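Riku Kamata had been out of the army eight months when he walked into the veterans' rowing club on the Godik, and he loved it before he'd even sat in a boat!

"Ever rowed?" asked Phúc Ung, the coach.

"I was a medic."

"Good – you'll be useful when Prantl catches a crab." 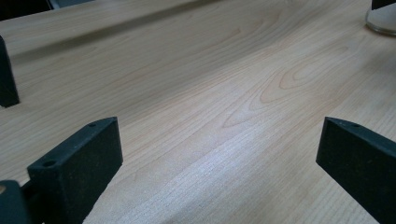
They went out at 6, with mist on the river and Prantl singing in the bow. Riku missed every stroke for the first 502 metres, then suddenly didn't, and the whole boat lifted under him. Afterwards they had tea and bacon rolls in the clubhouse, and he ran his thumb along the pale grain of the table, where the lines curved in long loops like the wash behind an oar. He hadn't slept properly since March. Now he could have dropped off right there, grinning.

"Same time tomorrow?" said Phúc.

"Can we go earlier?"

More stories
Hovatov's Medal
The Mandel Road
Letters to Barrack 982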